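4. Planning and paying for the bench cell

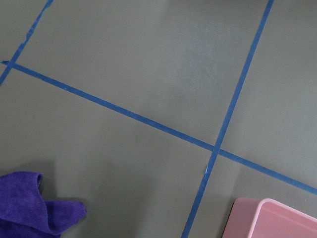
Figure 4. Work surface with blue tape lines, a purple cloth and a pink plastic container, as seen from the wrist camera.

4.1 What we thought we would spend

I'll own up to the first budget being mostly my guesswork. We had money for one arm, one wrist camera and a gripper, and I'd lumped everything else under a single line called "sundries" (800 euros, picked because it looked tidy on the form). The arm was a Belten, the gripper came from Marinho, and both quotes were clear and arrived quickly. Lovely! The trouble was all in the stuff that sits around the arm: the surface, the lights, the cables, the things to be picked up and the boxes to put them in.

Our plan for the Numance project was a plain sorting and tidying task, with soft items and open containers laid out on a marked surface. We asked Gresau for a price on a printed mat with the grid already on it, and they wanted 89 euros per mat, with a wait of up to 8 weeks. I very nearly signed for a stack of them. Then we changed our minds about the cell size (twice, in my case) and I was glad the order was still sitting in my drafts folder.

4.2 Tape as a running cost

So we went with tape, as in Figure 4. It's cheap, you can shift a line in a minute, and it shows up well against the grey. It does wear, though: the strip on the left of Figure 4 has a frayed, torn-looking stretch, and I now treat tape the way I treat printer paper, as something you buy again and again and never quite have enough of. Anyone drawing up a similar budget should put it down as a monthly line and add a bit of somebody's time for relaying it, which I forgot completely in our first version.

The same goes for the objects. Cloths and plastic tubs cost next to nothing each, but we wanted spares of every one in the same colour, and shops change their stock without asking us first. By August I was buying pairs of everything and keeping the second one in a drawer.

4.3 What we would order differently

If I were filling in the form again I'd split "sundries" into surface, lighting, objects and repairs, and I'd ask for the lighting money early. We bought our lamps last, out of what was left, and then had to record the first batch of 83 runs a second time so that all of them matched. Nothing in the arm or gripper budget would have saved us from that.

I'd also hold back a share of the money until the layout has settled. Our finance office wasn't keen (they like it all spent by the same date), but they did agree to a second, smaller order once I'd explained that we couldn't choose a permanent surface before we knew where the lines should go. The printed mat is still on my list, by the way, and the price comparison for it is in Section 5.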